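Print this page | E-mail this page

Towel Folding Cell: Setup and Care FAQ
Kavora Workshop, Plurnen site
Last revised Sun 28 June

What does the cell consist of?
Two arms on base plates bolted to the front rail, a marble-patterned table, and two plastic baskets at the back. The green basket on the right holds towels to be folded. The teal one on the left takes the finished ones.

How do I place the baskets?
Push each one into its back corner and check that an arm can reach over the rim without touching it. Keep the space between the grippers clear for the towel. 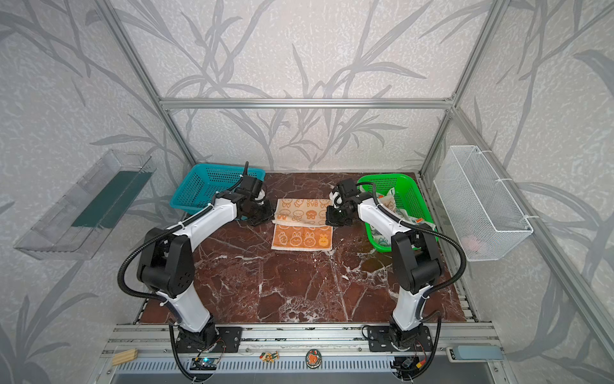 Gerkus asks whether the baskets can be swapped for a left-handed layout. They can, but the pick and drop positions have to be taught again for both arms, and the old program should be saved under a different name first. Allow most of a morning.

How often do the base bolts need checking?
Every 71 hours of running time. Tighten them with the power off, working corner to corner. If a plate has shifted on the rail, run the alignment routine before folding anything.

The cable conduit rubs on the arm. Is that a problem?
It can be. The conduit needs enough slack at the shoulder to form an open loop. Move the arm by hand through its full reach and watch for pinching at the elbow. Replace any conduit that has split.

What should I do when a gripper drops a corner?
Wipe the fingertips first. Lint is the usual cause. If it still drops towels, check the finger screws, then the wrist cable. Asamoah type fingertips last for almost 1,061 folds on terry cloth and less on anything rougher.

Do printed towels cause trouble?
No. Thickness matters more than pattern. Tags can catch on a finger, so watch the first few cycles with a new batch.

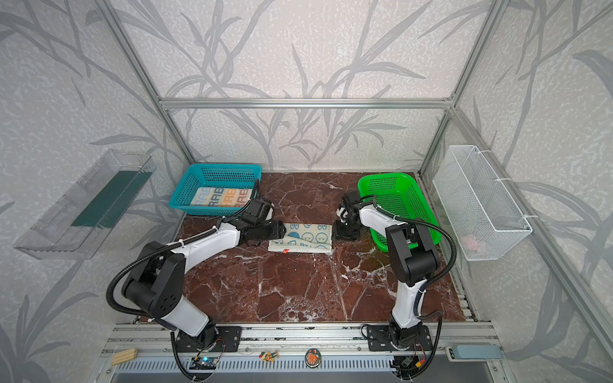 Folded towel between the grippers, with another in the teal basket.

Can I clean around the circuit boards on the front rail?
Use a dry brush only, with the power off. Don't spray anything near the rail. Check that the wires are seated when you finish.

Where do I report a fault?
Write it in the cell log with the running hours and the arm, left or right. Spare parts are on shelf 253.

Print this page | E-mail this page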